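Search this blog Go

Sheep, and the meeting in Cestgate

31 December 2021

In May my uncle lost 17 sheep in one night. I write it now because the year is ending and I still did not write it anywhere, only in the statement for the police.

The men came by the old road behind the dam, with a lorry and no lights. They cut the fence in two places. My uncle heard the dogs, but he is an old man and he was alone, and he did right to stay inside. By the morning there was only the wire on the ground. The officer gave us a case number, 1714, and he was polite. After this we heard nothing.

People in town think that stock theft is a small crime. For a farm with 1000 animals perhaps it is small. My uncle had fewer than 100, and he paid school fees from them.
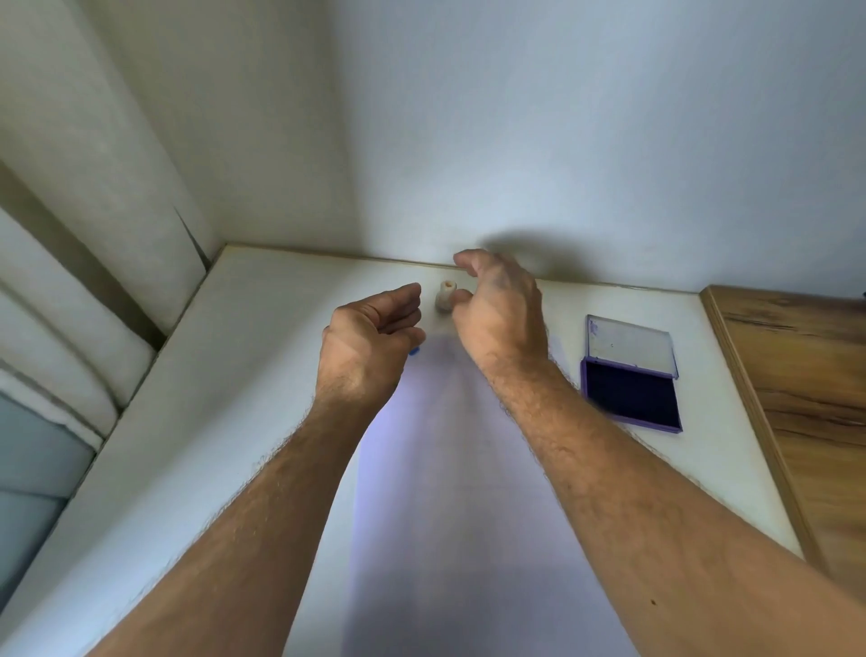 Noreen Rizvi wrote to me after my last post that I am too soft with the police. In her opinion the station at Cestgate has one working vehicle for the whole district, and every officer knows it, and the thieves know it also. She said we should stop asking for sympathy and ask for a second vehicle.

I think she is right, but I would add one thing. At the public meeting there were 217 signatures on the letter to the province, and many of them came from farm workers, who are robbed too – their goats, their phones, their wages on the way home. Mudassar Sethi read the letter aloud in two languages. The answer was that it will be "considered in the new budget".

So we wait. The neighbours drive at night in turns now, two cars, and I go with them when I am home. My uncle bought six ewes. He has moved them nearer to the house.

Recent posts
The road to Zulano after the rain
Why my uncle does not sell
A letter from Anum

This site uses cookies. By continuing to read you accept them. OK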